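**Coffee in jars: where do you keep yours?**

**tymofii_d** — March

Hello all. My wife and I moved to a small flat in Flekcombe and the kitchen has only one cupboard that is far from the oven. So I have to decide what lives there, and I would like to give a place to the coffee. It is ground coffee, 500 g in a month for two people. Until now I kept it in the bag with a clip, and after two weeks it smells of nothing.

I think to move everything into glass jars. My questions: is glass all right if the cupboard is closed, and do you put tape around the lid or is it too much?

**pantry_ruvent**

Glass is fine. Dark cupboard, dry jar, fill it high so there is less air. I would skip the tape. If a lid needs tape it is a bad lid, and you will be tired of it in 5 days.

**Ayana W.**

I don't agree about the tape. I am from a family where coffee is a serious matter, and my mother taped every jar that was not opened daily. One jar is for use, the others stay closed. The tape also tells you which jar somebody opened without asking!

What I do myself: I keep the label on the jar and I turn it to the front, because all dark brown things look the same on a shelf. Coffee, cocoa, the chicory my aunt sends. I made one time a cake with the wrong one and we ate it politely. 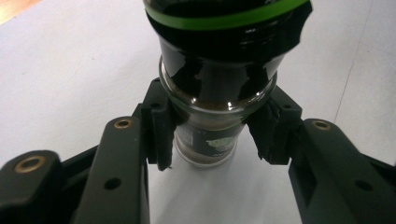 Also please wash the jar and then leave it open overnight before you fill it. Even a little water inside the rim will make lumps, and then you will blame the coffee.

**pantry_ruvent**

Fair point about the spare jars. For the daily one I still say no tape. I dry mine in the oven at 105 °C (glass only, the lid stays out) and let it cool with the door shut.

**mossy_kettle**

Oven is asking for cracks if the jar is thin. A clean towel and some patience is enough. And why not the freezer for the coffee you don't use yet?

**Ayana W.**

Freezer is good only if you take it out once. If you open and close it every morning, the water comes in. I tried it and the taste was flat.

**tymofii_d**

Thank you, this is very useful. I bought 2 jars from Ivanyshyn, the shop near the station, one for every day and one spare. The spare gets tape, the daily one doesn't — so both of you are a little bit right. No oven, I am too nervous for that.

One more question: does somebody have a Fiser shelf insert for a deep cupboard? I can't reach the back without a chair.

**mossy_kettle**

I have one. It slides well but it is lower than it looks on the box, so measure your jars with the lid on before you order.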